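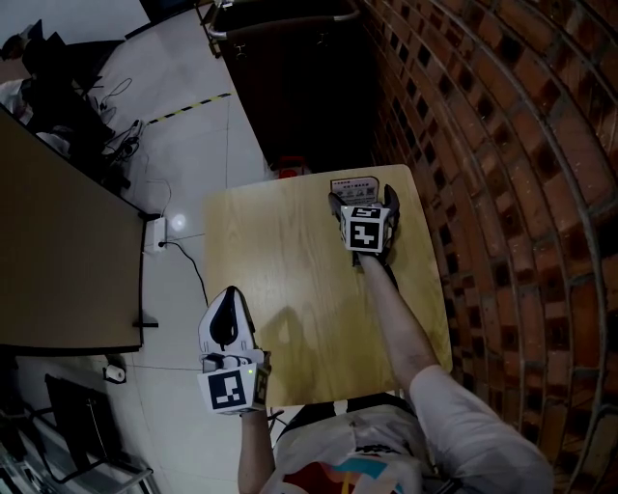 How long should the coin battery in a Bluetooth room beacon last?

Two winters is fair for a CR2032 beacon sending once a second at medium power, and a good deal less if you have it set to send ten times a second.

Posted in Beacons and Tags

Beacons show up in the wrong room
Sosina Beyene

Hi everybody, I hope this is the right board. I look after the building at Ellstead, a community arts center on two floors, and in December we put up 34 Jodeo beacons so that visitors can open the map on their phones and find the studio they signed up for. The app is Lencho, and I set the whole thing up myself from the manual, so please be gentle!

Mostly it's lovely. The trouble is along the upstairs hallway, where the map will happily put you in the pottery room when you're standing in the print room across the hall, then hop back a few seconds later, then hop again. Downstairs is much better, though the lobby does it too on busy evenings. All the beacons have the same UUID, the major number is the floor and the minor number is the room. Transmit power is at the highest setting on every one of them because I thought stronger had to be better, and they send every 1,189 milliseconds, which is whatever they came with. I've stuck them over the doors on the hallway side.

Do I need more beacons, or different ones? The budget is pretty much spent, so I'm hoping you'll say neither.

Odeo

Hi Sosina, welcome! Neither, you'll be glad to hear. I went through something very close to this in a library with a long hallway and rooms on both sides, and I spent a good month buying things I didn't need before a kind person on this same board set me straight, so let me pass it on.

Your power setting is the first thing I'd look at. At full power a beacon over one door is nearly as loud across the hall as it is at its own door, and the phone is left choosing between two numbers that are practically the same. Then a person walks between them (bodies soak up this kind of signal very well – that's your busy lobby) and the answer flips. Turn the hallway ones down to the second or third step from the bottom. You want each to fade out before it reaches the next door.

After that, these are the things I'd do, in this order, and I'd live with each one for a day or two before going on to the next:

1. Move the beacons inside the rooms, on the wall opposite the door and higher than people's heads. Keep them off metal shelving and away from the kiln if you can. Write the minor number on the back of each one before you take it down, or you'll be sorry, as I was.

2. Shorten the sending interval to something like 300 milliseconds. With the one you have now, a person walking at a normal pace may pass a door before the phone has heard enough to make up its mind. It does eat the battery faster, but the lower power gives some of that back.
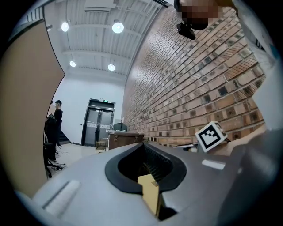 3. Look in Lencho for a setting called hold time or dwell, if your version has one, and set it to 2,000 milliseconds. The map will then wait for the new room to win for two full seconds before it moves the dot. It makes everything look so much calmer!

4. Redo the measured power for each beacon. Stand one meter away with the phone at chest height, take the average of 30 readings, and type that in. If you lower the transmit power and leave the old calibration number alone, the app will think everyone is farther away than they are.

Your UUID, major and minor plan is fine, by the way, so leave it be.

kelpwagon

check the minor numbers, two of mine were the same and it did exactly this. also phone cases

Sosina Beyene

Thank you both so much. I did the power and moved the beacons in the upstairs rooms on 15th January, before the evening classes, and walked up and down that hallway with my phone until one of the painters asked if I'd lost something. It's a great deal steadier. The print room still jumps now and then – it has a thin partition wall on one side, so maybe that's all it is. And kelpwagon, I did have a duplicate, on the two storage rooms! I haven't found the hold time setting yet but I've written to Lencho to ask which menu it's under.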